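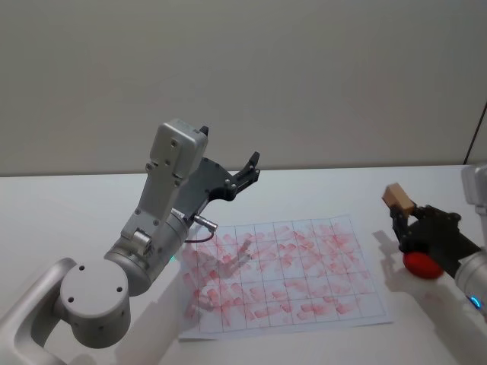
Kamonchanok Jaidee
Too much ink. I would say this before anything about the grid. When the marks come out as smears and short strokes, the pad is too full or the hand is sliding at the end. Let the pad rest open for a few minutes and try again on a new sheet.

inkandflour
Thank you for the quick answer. I should explain what I want to do. I am making wrapping paper and small cards for my sister's shop, Somow, and I need a repeat pattern in red or pink. One mark in each square, clean edge. I print the grid first on normal office paper for practice, then later I will go to the good paper. At the moment almost every square has something in it but not one of them I would call a clean mark. It is worse on the left and in the middle.

Bo-ram Pyo
Which paper is the good paper? If it is coated, all your practice on office paper will teach you the wrong thing. Office paper drinks the ink. Coated paper lets it swim.

inkandflour
It is uncoated, 120 gram, a little rough. I bought it from Flasport in February and I still have most of the pack.

Bo-ram Pyo
Then you are fine with office paper for placement, but cut one good sheet into small pieces and test the ink on those. It is not so expensive and you will learn more from it.

papertiger_30
I don't agree with Kamonchanok that it is the ink. Strokes instead of spots mean movement. Ink that is too wet gives you a fat mark with a soft edge, it does not give you a direction. Look if all your strokes go the same way. If yes, you are lifting to the side.

Kamonchanok Jaidee
It can be both. Wet ink shows the movement more. With a dry pad the same bad lift leaves a thin tail, with a wet one you get a whole stroke. I teach this to beginners in the evening class and I always begin with the ink, for the reason that it is easier to change than the hand.

papertiger_30
Easier to change, yes. But then they come back the next month with the same tails.

dorrit
Can I ask what is under the paper? I had the same problem for a long time and it was the table. A hard table does not forgive. I put 2 sheets of craft foam below and the marks became even on the same evening. Also tape the corners! Mine was turning a little with each press and I did not notice until the last row was out of the line.

inkandflour
Nothing is under it, only the table. And no tape. I was afraid that the tape will tear the paper.

dorrit
Use the low-tack kind that painters use. Press it on your sleeve first and it gets even weaker.

Bo-ram Pyo
Careful with foam if the stamp is soft too. Soft on soft makes the edges of the stamp touch the paper, and you get a dirty frame around each mark. For a soft stamp or a sponge I use a hard table with one sheet of newspaper, not more. For carved rubber or lino I use foam.

dorrit
OK, that is fair, mine is rubber on a block. I never did it with a sponge.

inkandflour
I want to try both kinds, so this is useful. One more question about the grid lines. They are thin but dark. Will they show in the final paper? I thought to make them in pale pencil and erase.

papertiger_30
Do not erase over fresh stamping ink, you will pull it everywhere. Wait until the next day at least. Better, fold the paper lightly or make small pencil points only at the margin and use a ruler.

Kamonchanok Jaidee
Or put the grid below and the paper on top, against a window or a light box. Then there is nothing to erase. With 120 gram you should still see dark lines through it if the light is strong.

inkandflour
That is a very good idea, I have a big window. I tried a new sheet now with the pad rested and tape in the corners. The first 7 squares are much better. After that I think I get tired and slide again.

papertiger_30
So it is the hand :)

Kamonchanok Jaidee
So it is also the hand. Stop after each row and put the stamp down. And wipe it on a damp cloth when you see the color collecting at the edge.

mrs_velden
For the ink, has somebody here used the red from Edex? I am looking for one that does not go to pink when it is thin on the paper.

Bo-ram Pyo
Not that one. Every red I own goes pink when it is thin. I press a second time in the same place, if the stamp has a straight side I can line up with.

mrs_velden
My hand is not good enough for a second press, but thank you, I will try on scrap.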